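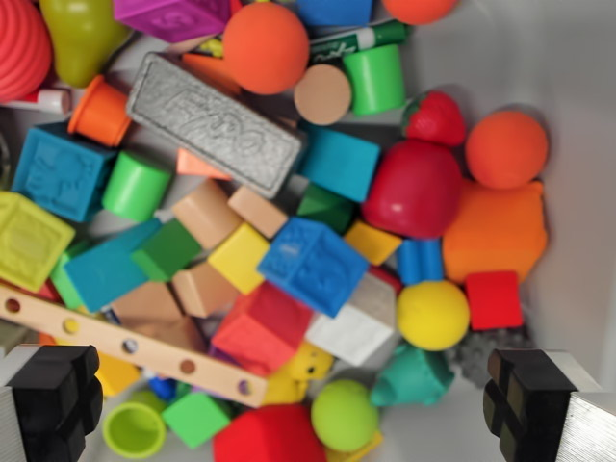
527 words? No: 3 min read

Toy bin

A toy bin is an open-topped container used to hold small playthings in bulk, without internal dividers. It is found in homes, nurseries, waiting rooms and classrooms. Its contents are usually mixed: cubes, balls, cylinders, play food and cups, in wood and plastic, often joined by stationery such as dry-erase markers and felt erasers.

Contents

Blocks make up much of a typical mixed bin. Wooden cubes may be left in their natural tan color, while plastic ones are molded in bright colors and may carry raised designs on their faces. Balls may be smooth or ribbed. Play food, such as a plastic pear, tends to be kept with the blocks where no play kitchen is present.

Dry-erase supplies enter the bin when a whiteboard is used in the same room. Markers should be stored capped and flat. A felt eraser kept among toys picks up lint and transfers marker dust to pale surfaces, and many schools keep it in a separate tray.

Behavior of the pile

Cubes poured into a bin settle at varied angles and leave gaps between them. Small pieces work down through these gaps when the bin is moved – a process known as size segregation – and larger pieces tend to stay near the top. Cups and other hollow pieces take up more room than their material would suggest, and stacking them before storage recovers some of this space.

Dimensions

Bins vary widely. The Plolton pattern, common in infant classrooms, is 43 cm long and holds 40 liters. The Hullcombe pattern has the same length with lower walls, allowing a seated child to reach the bottom. Østergaard bins have rounded inside corners, which simplify wiping.

Sorting

Mixed storage is quick to fill and slow to search. The Carkarlow method divides the contents into 3 groups: pieces that stack, pieces that roll, and everything else. Sorting by color is also used, mainly as an activity for children.

Cleaning

Plastic pieces are washed in warm soapy water and air-dried. Unfinished wood is wiped with a damp cloth and should not be soaked. The empty bin is wiped down before refilling.

See also: Toy block; Play food; Whiteboard eraser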